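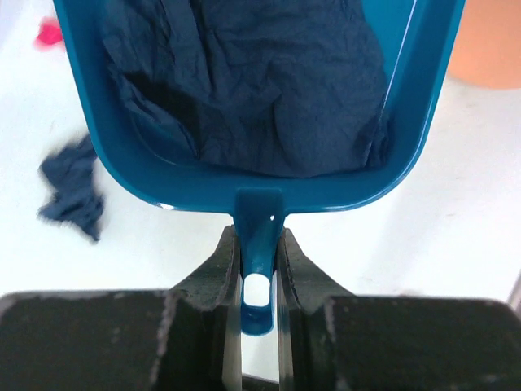

Slide 1. Title

Thanks for having us. I have 15 minutes, so I'll skip the related work. It's in the handout. The talk covers one result from the Skidness project: what happens to a grasping policy when you train it on tools that carry a load.

Slide 2. The problem

Most of our earlier data had the gripper picking up the thing it wanted to move. Skidness asks for the other case. The gripper holds a dustpan by the handle, the cloth sits in the pan, and the policy has to keep it there. The fingers never touch the cloth.

Point out the handle. It is narrow and it tapers, so the pan can roll between the fingers if the grip is off center. The wrist view shows the handle, the pan and the cloth together, and that is all the policy gets. No overhead view, no force sensor.

Slide 3. Data

615 demonstrations, all teleoperated, collected in February at the Plitent lab. White surface, even light. Loads were cloths of different sizes. We changed the clutter around the pan between runs and let it go out of focus or blur when the arm moved. We did not filter those images out.

Slide 4. Method

Go slowly here. We add one extra output to the network – a guess at where the load's center sits inside the rim. The labels come from the Giannakopoulos segmenter, with hand fixes on some 75 demonstrations where dark folds were read as shadow. The extra output is only used in training. At run time we drop it.

Slide 5. Result

Read the plot left to right. The baseline is the same network without the extra output. The gap is small on straight moves and gets wider on turns. Over 7 test layouts the new policy did better on all but 2. Both of those had the pan close to a bin wall.

Slide 6. What went wrong

Glare on the rim. The plastic is glossy, and a bright streak along the inner edge sometimes pulled the load estimate toward it. Matte tape helped, but we report the numbers without tape.

Slide 7. Next

Ciltix is porting the code to their own arm. We want to try loose loads, such as dry rice, where there is no single lump to track. Labels and training scripts are on the project page.

If they ask about finger wear: same pair of fingers for the whole study – we did not test a new set.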